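Intermittent print failures on label queue, Cladlow packing office
Status: Resolved
3 comments · 0 shares

We use cookies to remember your login and display settings. Accept | Manage

Reported by: Cremilda Lopes
Assigned to: Vinh Dương

Reported fault

Labels sent to the packing office printer stop part-way through a batch. The queue shows the job as "printing" and holds everything behind it. Restarting the printer clears the fault until the next large batch. Small jobs are not affected. First seen in December after the office moved to the Riltari print server.

Checks carried out

1. Printer self-test passed. Head, ribbon and label sensor within limits. Resolution set to 600 dpi at both ends.

2. Network cable replaced and moved to a different switch port. No change. The old cable tested good and has gone back in the drawer.

3. Sent test batches of increasing size. All batches up to 150 labels completed. A batch of 151 stopped at the last label. Repeated 5 times with the same result.

4. Sent the same batch from Bhupendra Rastogi's workstation, which still prints directly to the device. Completed. The fault is therefore on the server side or in the server's driver.
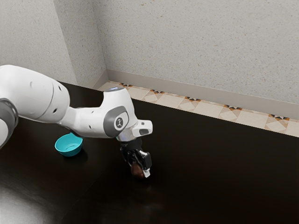
5. Compared driver versions. The server had the generic driver. The workstation had the manufacturer's one. Installed the manufacturer's driver on the server and restarted the spooler. The batch of 151 still stopped.

6. Read the spooler log. Each failure is preceded by a timeout entry 46 seconds after the job starts. The workstation has no such limit set.

Cause

The Riltari server applies a job time limit to every queue by default. At 600 dpi the label batches take longer than the limit allows. The server then drops the connection but does not mark the job as failed, so the queue stays blocked.

Fix

Time limit removed on the label queue only. Other queues left as they were. Two-way status reporting switched off on the same queue, as it was filling the log with repeated entries. Spooler restarted at 14:20.

Comments (3)

Phong Bạch: Does this apply to the Amissah queue as well? Same server, same model of printer, but we only run at 300 dpi.

Vinh Dương: Same default limit, yes. Lower resolution halves the time per label on this model, so you would need a much longer batch to reach it. Raise a separate ticket if you want it changed.

Cremilda Lopes: Ran the full morning batch twice without a stop. Happy for this to be closed.

Sign up for the weekly service notices newsletter. Unsubscribe at any time.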